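가죽장갑 한 컬레가 국경을 넘기까지
에티오피아 고원의 소도시 세니시코에서 수출을 시작한 작은 공장들의 장부를 들여다봤다

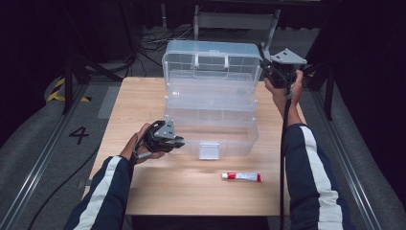 첫 주문

누리아 데레세의 공장은 세니시코 버스 정류장 뒤쪽, 곡물 창고로 쓰던 건물에 있다. 문을 열고 들어가면 재단대가 먼저 나오고 재봉기가 그 뒤로 두 줄로 놓여 있다. 오전 작업은 해가 뜬 직후에 시작한다. 오후에는 전기가 자주 끊기기 때문에 중요한 일은 점심 전에 끝내려고 한다.

데레세가 외국에서 처음 받은 주문은 가죽장갑 1000켤레였다. 주문을 낸 곳은 정원용 장갑과 작업용 장갑을 유통하는 유럽의 로르크베리(Rorkberg)라는 회사다. 그 전까지 그는 수도의 시장 상인들에게 지갑과 허리띠를 넘겼다. 상인들은 물건을 가져간 뒤 팔리는 대로 돈을 줬고, 안 팔리면 돌려보냈다. 수출 주문은 조건이 달랐다. 규격서가 있었고 납기가 있었고, 납기를 넘기면 대금을 깎는다는 조항이 있었다.

“계약서를 받고 제일 먼저 한 일은 모르는 단어에 밑줄을 긋는 거였어요. 거의 모든 줄에 밑줄이 생겼죠.” 데레세의 말이다.

그가 이 주문에서 얼마를 벌었는지 묻자 서랍에서 장부를 꺼냈다. 가죽값, 실값, 임금, 전기요금, 발전기 연료비까지는 예상과 크게 다르지 않았다. 예상하지 못한 것은 그다음 쪽에 적혀 있었다. 검사 수수료, 서류 대행비, 트럭이 내륙 통관장에서 대기한 비용, 은행 수수료, 견본을 다시 보내는 데 든 특송비. 이 항목들을 모두 빼고 나면 첫 주문은 손해였다.

그래도 그는 두 번째 주문을 받았다. 두 번째 주문도 남는 돈은 거의 없었다. 세 번째에 와서야 장부 맨 아래 줄의 숫자가 제대로 된 이익이라고 부를 만한 것이 됐다고 한다.

공장 안의 비용과 공장 밖의 비용

가난한 나라가 수출로 성장한다는 이야기는 대개 임금에서 출발한다. 임금이 낮으니 제품이 싸고, 제품이 싸니 팔린다는 것이다. 세니시코의 임금은 낮은 편이다. 이웃한 큰 도시와 비교해도 낮고, 장갑을 만드는 다른 대륙의 나라들과 비교하면 차이가 더 크다. 그런데 로르크베리가 매장에서 파는 장갑 가운데 세니시코산은 가장 싼 제품이 아니다.

산업경제를 연구하다가 지금은 소규모 제조업체를 상대로 자문을 하는 아베네제르 젤레케는 비용을 공장 문 안쪽과 바깥쪽으로 나눠서 보라고 권한다. 안쪽 비용은 사장이 손댈 수 있다. 재단을 다시 배치해 가죽 자투리를 줄이고, 재봉 순서를 바꾸고, 숙련된 사람에게 어려운 공정을 맡기면 줄어든다. 바깥쪽 비용은 사장 혼자서는 어쩔 수 없다. 도로 사정, 통관 절차, 외화를 구하는 데 걸리는 시간, 정전이 여기에 들어간다.

“작은 회사에는 바깥쪽 비용이 더 무겁습니다. 서류 한 벌을 만드는 값은 컨테이너를 꽉 채워 보내든 상자 몇 개를 보내든 같으니까요.” 젤레케는 자문을 맡은 업체들에 이 두 가지를 따로 적은 장부를 쓰게 한다. 많은 업체가 바깥쪽 비용을 항목별로 적지 않고 ‘잡비’로 묶어 놓고 있었다. 잡비로 묶으면 무엇이 얼마나 드는지 알 수 없고, 관청이나 운송사에 가서 따질 근거도 생기지 않는다.

데레세의 장부도 처음에는 그랬다. 젤레케의 조언을 듣고 잡비를 풀어 보니 가장 큰 항목은 트럭 대기료였다. 운송 거리 때문에 비싼 줄 알았는데, 달리는 데 든 돈보다 서 있는 데 든 돈이 많았다는 얘기다.

트럭이 서 있는 시간

세니시코에서 나가는 수출 화물은 대부분 스케비네(Skevine)라는 운송회사가 맡는다. 이 회사의 현지 배차 사무소는 내륙 통관장 정문 맞은편에 있다. 사무소를 책임지는 원디무 에지구는 벽에 배차표를 붙여 놓고 볼펜으로 시간을 고쳐 적는다.

에지구의 설명에 따르면 트럭이 통관장에 들어가서 나오기까지 거치는 창구는 모두 일곱 곳이다. 서류 접수, 원산지 확인, 검역, 품목 분류, 세관 심사, 납부 확인, 반출 승인이다. 창구마다 하는 일이 다르고 근무 시간도 조금씩 다르다. 검역 창구는 점심시간이 길고, 납부 확인 창구는 은행 전산이 멈추면 같이 멈춘다. 오후 3시를 넘겨서 품목 분류 창구에 도착하면 그날 반출은 어렵다고 봐야 한다.

“운전기사들은 아침에 줄을 서려고 전날 밤에 옵니다. 밤에 와서 자는 것도 화주한테는 비용이에요. 기사 일당이 나가고, 트럭은 그동안 다른 짐을 못 싣고요.”

가죽제품은 검역 창구에서 오래 걸리는 편에 속한다. 원피인지 가공한 가죽인지, 가공했다면 어느 단계까지 했는지를 증명해야 한다. 완성된 장갑이라면 원칙적으로 검역 대상이 아닌데도, 담당자에 따라 무두질 업체의 확인서를 요구할 때가 있다. 확인서가 없으면 화주는 무두질 업체에 전화를 걸고, 무두질 업체는 사람을 보내 서류를 전달한다. 종이 원본만 받기 때문이다.

에지구는 이 일을 하면서 화주들에게 미리 준비할 서류 목록을 나눠 주기 시작했다. 목록에는 공식적으로 필요한 서류와, 규정에는 없지만 요구받은 적이 있는 서류가 구분돼 있다. 뒤쪽 목록이 더 자주 바뀐다. 스케비네 입장에서도 트럭이 빨리 돌아야 이익이니 손해 보는 일은 아니라고 그는 말했다.

통관장 측도 문제를 모르지 않는다. 지난 4월부터는 서류 접수와 원산지 확인을 한 창구에서 처리하는 방식을 시험하고 있다. 다만 한 사람이 두 가지 도장을 모두 찍게 되면서, 그 사람이 자리를 비우면 두 단계가 한꺼번에 멈춘다. 에지구는 시험이 성공인지 아닌지 판단하기에는 이르다고 했다.

지퍼는 어디서 오는가

장갑에는 부자재가 적게 들어간다. 안감과 실, 손목 조임띠 정도다. 그런데 데레세의 이웃 공장을 운영하는 페벤 레마는 사정이 다르다. 그는 가죽 필통과 작은 공구주머니를 만든다. 제품마다 지퍼가 하나나 둘씩 들어가고, 구매자는 지퍼의 품질을 까다롭게 따진다.

레마가 쓰는 지퍼는 럼(Lâm)이라는 베트남계 부자재 상사를 통해 들어온다. 국내에도 지퍼를 파는 도매상이 있지만 같은 색, 같은 규격을 다음 달에도 구할 수 있다는 보장이 없다. 수출 주문은 견본과 본 제품이 같아야 하므로 이 점이 치명적이다.

지퍼를 수입하려면 외화가 필요하다. 레마는 은행에 신청서를 내고 순서를 기다린다. 언제 순서가 올지는 은행도 정확히 말해 주지 않는다. 그가 가장 오래 기다린 것은 18주였다. 그사이에 구매자 한 곳이 주문을 취소했다. 레마는 그 일에 대해 길게 이야기하려 하지 않았다. 다만 재단까지 마친 가죽은 나중에 다른 제품으로 돌려 썼고, 색이 맞지 않는 것은 수도의 시장에 싸게 넘겼다고 했다.

지금은 방식을 바꿨다. 럼과 협의해서 구매자가 지퍼 대금을 직접 내고, 그만큼을 제품 대금에서 빼는 것이다. 구매자가 자재를 대고 공장은 가공만 하는 형태에 가깝다. 외화를 기다리지 않아도 되는 대신 레마의 매출은 줄었고, 지퍼를 고를 권한도 구매자에게 넘어갔다. 어떤 지퍼를 쓰는지가 제품의 인상을 좌우한다고 생각하는 그로서는 아쉬운 거래였다.

젤레케는 이런 형태를 나쁘게만 볼 필요는 없다고 말한다. 여러 나라의 의류와 신발 산업이 비슷한 방식으로 출발했다. 구매자가 대 준 원단과 부자재로 바느질만 하던 공장이 시간이 지나며 자재를 직접 고르고, 나중에는 디자인까지 맡은 사례가 있다. 반대로 수십 년이 지나도 바느질만 하는 곳도 있다. 그는 둘을 가른 요인 가운데 하나로 국내 자재 공급망을 꼽았다. 근처에서 실과 단추와 상자를 만드는 사람이 생기면 공장이 고를 수 있는 범위가 넓어진다.

세니시코에는 아직 그런 업체가 드물다. 종이상자를 만드는 곳은 있지만 습기에 약해서 수출용으로는 쓰기 어렵다. 레마는 상자를 수도에서 사 온다. 장갑과 필통은 가볍고 상자는 부피가 크다 보니, 빈 상자를 싣고 올라오는 트럭에 운임을 내는 일이 생긴다. 접힌 상태로 파는 상자를 구하면 해결되는데, 그런 상자는 최소 주문량이 레마의 공장 규모에 맞지 않는다. 그래서 요즘은 데레세와 함께 주문한다. 상자 크기는 같게 맞추고 겉에 붙이는 라벨만 다르게 한다.

무두질 공장의 물값

가죽을 대는 쪽의 사정도 변하고 있다. 세니시코 외곽에서 무두질 공장을 운영하는 아마누엘 기데이는 아버지에게서 공장을 물려받았다. 예전에는 반가공 상태의 가죽을 그대로 외국에 팔았다. 값은 낮았지만 돈이 빨리 들어왔다. 그러다 원자재에 가까운 상태의 가죽을 내보내는 데 높은 세금이 붙으면서 국내 공장에 팔 수밖에 없게 됐다.

이런 정책은 여러 나라가 써 왔다. 원자재를 그냥 내보내지 말고 국내에서 한 단계 더 가공하게 하자는 취지다. 데레세 같은 제조업체는 가죽을 전보다 쉽게 구하게 됐다. 기데이는 판매처가 줄어 값을 흥정하기 어려워졌다. 장갑 공장이 한꺼번에 많이 사 가지 않고 조금씩 나눠 사는 것도 그에게는 부담이다. 가죽은 오래 쌓아 둘 수 있는 물건이 아니어서, 보관 상태가 나쁘면 등급이 떨어진다.

여기에 폐수 처리 문제가 겹친다. 무두질에는 물이 많이 들고, 쓰고 난 물은 그냥 흘려보낼 수 없다. 기데이의 공장은 침전조를 새로 팠고 약품도 바꿨다. 로르크베리가 가죽의 출처와 처리 방식을 확인할 수 있는 서류를 요구하기 시작한 것이 직접적인 계기였다. 구매자가 요구한 것이지만 공사비는 기데이가 냈다.

“장갑값이 오르면 우리 가죽값도 오를 거라고들 했어요. 장갑값은 올랐다고 하는데 가죽값은 아직 그대로예요.”

데레세에게 같은 이야기를 꺼내자 그는 장갑값이 오른 것은 맞지만 운임도 올랐다고 답했다. 두 사람은 오래 거래한 사이이고, 이 문제로 여러 차례 이야기를 나눴다고 한다. 결론은 나지 않았다. 데레세는 다음 계약부터 구매량을 미리 정해 주겠다고 제안했다. 기데이는 검토 중이다. 값을 올려 주지 않더라도 언제 얼마만큼 팔릴지 알면 원피를 계획에 맞춰 살 수 있기 때문에, 그에게도 의미가 없는 제안은 아니다.

일하는 사람들

데레세의 공장에서 일하는 사람은 대부분 인근 농촌 출신이다. 수확철이 되면 며칠씩 자리를 비우는 사람이 생긴다. 처음에는 이 때문에 갈등이 있었다. 지금은 수확철 납기를 아예 느슨하게 잡는다. 로르크베리에도 그 시기의 주문은 일찍 내 달라고 요청했고, 구매 담당자는 이를 받아들였다.

더 큰 고민은 이직이다. 재봉을 제대로 익히는 데는 몇 달이 걸린다. 장갑은 손가락 사이 곡선을 박는 공정이 어려워서, 이 공정을 맡길 수 있는 사람은 공장에서도 한정돼 있다. 그런데 숙련된 사람일수록 수도의 큰 공장으로 옮겨 가기 쉽다. 수도의 임금이 높지만 방세와 식비도 비싸서, 옮겨 간 사람이 다시 돌아오는 일도 있다. 데레세는 돌아오겠다는 사람은 조건 없이 다시 받는다고 했다.

임금은 기본급에 생산량 수당을 더해서 준다. 수당은 기본급의 최대 3분의 1까지 붙는다. 한도를 둔 것은 품질 때문이다. 한도가 없던 때에는 속도를 내느라 바늘땀이 고르지 않은 제품이 늘었고, 검사에서 되돌아온 물건을 고치는 데 더 많은 시간이 들었다. 한도를 두자 불만이 나왔지만 반품은 줄었다. 데레세는 불만을 줄일 다른 방법을 찾는 중이고, 불량이 적은 조에 따로 수당을 주는 방식을 생각하고 있다.

작은 공장의 수출이 지역 전체의 소득을 얼마나 바꾸는지 말하기는 쉽지 않다. 세니시코에서 제조업에 종사하는 사람은 여전히 농사를 짓거나 장사를 하는 사람보다 훨씬 적다. 젤레케도 이 점을 조심스럽게 말한다. 공장 몇 곳이 잘된다고 해서 주변 농가의 수입이 곧바로 늘지는 않는다. 그가 눈여겨보는 것은 월급날 이후의 변화다. 정기적으로 현금을 받는 가구는 비료를 제때 사고, 가축을 급하게 헐값에 팔지 않는다. 그런 변화는 수출 통계에 잡히지 않고, 조사하려면 같은 집을 여러 해에 걸쳐 찾아가야 한다. 그는 그런 조사를 하고 싶지만 비용을 댈 곳을 아직 찾지 못했다.

한 구매자에게 기대는 위험

데레세의 매출에서 로르크베리가 차지하는 비중은 절반을 훌쩍 넘는다. 그는 이것을 불안하게 여긴다. 구매 담당자가 바뀌거나 회사가 취급 품목을 조정하면 공장은 바로 영향을 받는다. 작업용 장갑은 유행을 크게 타지 않는 물건이지만, 합성소재 장갑이 싸게 나오면서 가죽장갑의 진열 자리는 조금씩 줄고 있다고 로르크베리 쪽에서 알려 왔다.

다른 구매자를 찾으려면 견본을 보내고 전시회에 나가야 한다. 전시회 참가비는 부담스럽다. 데레세와 레마는 부스 하나를 나눠 쓰는 방안을 논의했고, 기데이의 가죽 견본도 같이 가져가기로 했다. 누가 갈지는 정하지 않았다. 비자가 나오는 사람이 간다는 것이 현재의 합의다.

은행 대출은 또 다른 벽이다. 수출 계약서를 담보로 운영자금을 빌려주는 상품이 있다고는 하는데, 세니시코 지점에서는 취급한 적이 없다. 지점에서는 건물이나 토지를 담보로 요구한다. 데레세의 공장 건물은 임차한 것이고, 재봉기는 중고라서 담보 가치를 낮게 쳐준다. 그래서 그는 구매자에게 선금을 받는 쪽을 택했다. 선금을 받으면 단가를 조금 낮춰 줘야 한다. 은행 이자와 비교하면 어느 쪽이 싼지 젤레케와 함께 계산해 봤더니 큰 차이가 없었다. 선금은 신청서를 쓰지 않아도 된다는 점에서 나았다.

레마는 국내 시장을 다시 보고 있다. 수도에 사무직이 늘면서 품질 좋은 필통과 서류주머니를 찾는 손님이 생겼다. 국내 판매는 외화가 필요 없고 통관도 없다. 값은 수출 가격보다 낮지만 바깥쪽 비용이 적어서 손에 남는 돈은 비슷하다고 한다. 다만 수출로 외화를 벌지 못하면 지퍼를 수입할 자격을 얻는 데 불리하다. 그래서 수출을 완전히 접을 생각은 없다.

다음 선적

취재를 마치던 날 오전, 데레세의 공장에서는 선적할 장갑을 열 켤레씩 묶는 작업이 한창이었다. 에지구가 전화를 걸어 와 트럭이 저녁에 도착한다고 했다. 데레세는 서류철을 열어 무두질 확인서 원본이 들어 있는지 확인했다. 원본은 있었지만 도장이 흐렸다. 그는 기데이에게 전화를 걸어 한 장을 더 부탁했고, 기데이는 오후에 사람을 보내겠다고 답했다.

통관장에서는 품목 분류 창구 담당자가 바뀌었다는 소식이 들려왔다. 새 담당자가 어떤 서류를 요구할지는 가 봐야 안다. 에지구는 자기 목록의 뒤쪽 칸을 비워 두었다고 했다.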